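About us

Clulero. We do kitchens, the boring end of them. Worktops, sinks, draining racks, the bit of counter next to the sink where everything piles up. Not the big showroom stuff with an island and a wine fridge, plenty of other people for that.

Started in a lock-up behind the Plultby bakery with one van and a lot of offcuts. Moved to the Morine yard after that and we're still there. Green gate, second on the left, mind the dip. If you get to the tyre place you've gone too far.

What we do

Small kitchens mostly. Flats, bedsits, annexes, staff rooms, the odd village hall. Kitchens where one counter has to do the job of three. We measure, we fit the top, we sort out the sink, and then we spend a silly amount of time on where the wet dishes go. People laugh at that last part until they've lived with a bad one.

We've fitted some 2,000 worktops now, all sizes. The shortest was a shelf really. Customer called it a worktop so it went in the book as a worktop.

There are 12 of us. Four fitters out on the road, the rest cutting, packing, answering the phone, making up sample boxes. Everybody takes a turn at the washing up, on the yard's own counter, which is how most of our ideas about draining racks got started. Arguments, mainly.

How we think about it

A counter gets used. It gets pans slid across it, shopping dumped on it, a rack dragged to the left every time somebody wants the kettle. It's going to pick up marks. So we'd sooner talk about that at the start than have you ring us in January upset about a scuff. Pale matt tops are lovely, they make a dark room feel bigger and they don't glare under a strip light. They also show every grey smudge. Most of it is sitting on the surface and comes up with a damp cloth and a bit of patience, some of it doesn't.

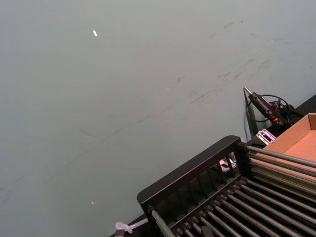

And bits. Crumbs, flecks of packaging, those little plastic ties and clips that come off everything you buy. On a speckled top you'd never see them, on a plain one you see the lot. We get asked about this more than you'd think. Our answer is wipe it down at night and don't look too closely in the morning.

Racks

We keep a few kinds at the yard and you can come and try them with your own plates, lots of people do. Bring the awkward ones. The big pasta bowl, the baking tray, the thing your aunt gave you.

Black frames are what people pick at the moment. Fair enough, they look smart next to a pale top and limescale is the only thing that gives them away. Metal rods in the middle hold a plate up properly if the gaps are right. Too wide and side plates lean over and fall on each other. Too narrow, no chance with a bowl. Check the corners as well, see that the rods sit where they should and nothing sticks out to catch a sleeve.

One more thing on racks. Lift it up once a week and clean underneath. Please. We have seen some things.

What we don't do

Gas. Electrics. Tiling, except a splashback if we're already there and you ask nicely. Ovens. We don't do granite any more, too heavy for the stairs we get sent up and our backs aren't what they were. For that try the people on the Bustamante estate, they're good and we don't get anything for saying so.

Where we go

Anything within 19 miles of the yard, no call-out charge. Further than that, ring and we'll see. We've gone further for a nice job and a parking space.

Prices

Not on here becuase they change with the size of the top and how many holes want cutting in it. Send us the length, the depth, and a photo of the sink wall. Doesn't have to be tidy. Leave the washing up where it is, it helps us see how you use the space.

You'll get a price back in a day or two. Longer if we're short a van.

Visiting

Open from 8 in the morning, shut by 4. Someone is usually about for a bit after that but the saw will be off and the kettle will be on. Samples are on the left hand wall, help yourself to two or three, bring back the large ones when your done. Dogs fine. Park on the Morine side, the other side belongs to the tyre place and they do mind.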